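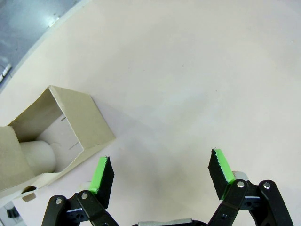

What size box should a small item go in? The smallest one that still closes flat with a finger's width of padding on every side.

FOR RELEASE IN JUNE

Ireder brings out a thin-card box range for small goods, and opens its packing tables to anybody who wants to try it

PRANCOMBE – I'm Farah Siregar and I run the packing side at Ireder, and I've been waiting a good long while to write this one! Starting in June we're selling our own range of small folding boxes. It's called Waweru, it comes flat, it's plain card with nothing printed on it, and it's meant for the kind of thing that rolls, rattles or slides: candles, lip balm tubes, bottles, jars, spools, little lamps, anything short and round that never wants to sit still.

If you make things at home and mail them out, you know the problem already. You have a round thing and a square box. So you stuff the corners with paper, and then the paper settles, and then your customer writes to say it sounded like a maraca coming up the stairs. Most people's answer is a bigger box with even more paper in it. I did that for years myself, so no judgment from me.

Waweru goes the other way. The box is snug, the card is thin enough to fold by hand without a ruler, and it's designed to be filled lying down. You put it on its side on the table, open end toward you, slide the item in lengthwise, then stand it up and close it. I know that sounds like a tiny thing to put in a press release (my sister laughed at me) but try it with something heavy and round and you'll see. Drop a glass jar in from the top and it lands on the bottom flap, and the bottom flap is always the weakest part of any small box. Slide it in and the wall takes the weight.

The range has two sizes. The short one suits a single jar or a candle, and the long one is for bottles and tubes. Both are sold in packs of 96, flat, with a folding sheet on top. We went back and forth on the pack size more than on anything else. Heriberto Carrillo, who handles our orders, wanted bigger packs and I wanted something that fits under a bed, because that's where half our customers keep their supplies. I won. He has asked me to mention that shops can order as many packs as they like.

"I've packed orders in every kind of box there is, and I still reach for the short one first," Heriberto told me when I asked him for a proper quote. "The flaps go in the first time. If I have to fight a flap, I'm already in a bad mood by the next parcel."

There's no glue and no tape needed to build either one, though you'll want a strip of tape over the top flap if it's going in the mail on its own. Please don't use the shiny wide tape on thin card, it pulls the surface right off when somebody opens it. Paper tape is fine. And fold all the creases once before you put anything inside, both directions, even the ones that look soft enough already.

Now the fun part.

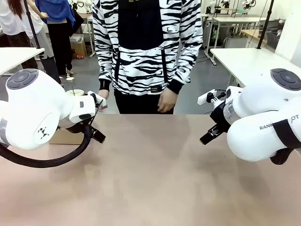 We're opening our packing tables at Ireder for drop-in mornings all through June, from 10 a.m. until noon, at 2219 Bronik Road in Prancombe. Come with whatever you sell, or whatever you're sending to your aunt, and pack it with us. It's free, you don't have to buy a thing, and you can take home the boxes you fold. Bring the awkward stuff! I'd much rather see the vase you've been scared to ship than the one you've got figured out.

A few practical notes for the mornings. Packing is standing work, so wear shoes you like. You'll get a stretch of smooth table to yourself – please keep drinks off it, card soaks up a ring in no time and then it's good for nothing. Sleeves are better pushed up. Kids are welcome as long as a grown-up is with them, and they tend to be better at the folding than we are. There's parking behind the building, and the side door has no step if you're coming with a cart or a stroller.

We'll also have a shelf for boxes people want to pass on. If you've got a closet full of clean small cartons that are the wrong size for you, they may well be the right size for somebody else, so bring those along too. Flat, please, and with the old labels peeled off or covered.

On the subject of padding, I get asked all the time whether the snug fit means you can skip it. For a wooden spool or a plastic tube, sure. For glass or ceramic, wrap it once around in soft paper and tuck the extra in at both ends, so it can't knock against the top or the bottom. Then close the box and give it a gentle shake next to your ear. If you hear anything move, open it and add a bit more at the end that's loose. I do this with every single parcel and I probably look ridiculous.

Waweru boxes will be sold from our front counter and through the shops that already carry our mailers and tissue. Shops that want samples can ask for a folded one and a flat one of each size, and Heriberto will put them in the mail. Writers and bloggers can have the same, and you're very welcome to drop in on a June morning and fold a few with us before you write a word.

About Ireder
Ireder makes and sells plain packing supplies for small makers and small shops from its workroom in Prancombe.

Press contact
Farah Siregar, Ireder, 2219 Bronik Road, Prancombe

Samples and shop orders
Heriberto Carrillo, same address. Mornings are best, and please tell him which size you're after.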